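Evening Language Circles in Comthorpe
Progress report to the Plerkier Fund, second period, ending in January

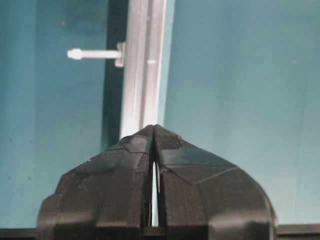
Summary of the period

In this period we continued the evening language circles in Comthorpe and opened the second location in Ilie, as it was planned in our application. At the end of the period 224 persons are registered in both places together. Our target for the full year is 300, so we consider that the enrollment goes well, although Ilie is slower than we expected.

The circles are for adults who work in the day and want to speak better English for their job, the doctor and the school of their children. Each circle has at most 16 places. We did not increase this limit, even when there was a waiting list in Comthorpe, because in a bigger circle the shy participants stop speaking.

Work done

Soledad Tlapale finished the new workbook for beginners. It has 20 units, and every unit starts from one real situation, for example to change an appointment or to read a payslip. The printing was done by Norico. The first delivery had the pages of unit 7 in the wrong order and Norico printed them again without cost, but we lost almost two weeks with this. The beginners worked with photocopies in the meantime.

Oleksandra Kobzar prepared the training for the circle leaders. The training was in two parts. The first part was about correcting mistakes without interrupting, and the second about mixed levels. The leaders asked for more time on mixed levels, and we will repeat this part in spring.

In Ilie we rent a room from six in the evening. Many people there finish their shift at six, so they arrive late and tired. Crisóforo Magaña spoke with the participants and they prefer to start at half past six. The owner of the building agreed, but the rent contract must be changed, and this is not signed yet.

Difficulties

Attendance in the weeks before the holidays was low in both locations. This happened last year also, and I think we should plan a pause there and not try to keep the normal schedule.

The childcare is still the main problem. In Comthorpe we have one assistant, Iraís Quezada, who takes care of the smaller children during the circle. In Ilie we have no person for this, and several mothers told us they come only when a relative can stay at home. We ask the Fund to allow us to move the unused part of the travel budget to childcare in Ilie. The total of the grant does not change.

Spending

The spending is inside the approved lines, with one exception — the heating in Ilie, which was not in the first budget. We covered it from our own money for this period. The table with all the lines was sent separately with the receipts.

Next period

Start at half past six in Ilie, after the contract is signed.
Second training for leaders, mixed levels.
Short speaking test for all participants who began in the first period.
Corrections to the workbook, mostly units 3 and 12, where the listening exercises are too long.

I would be thankful to receive an answer about the childcare before we print the new schedule.

Tomoyo Yoshida
Project coordinator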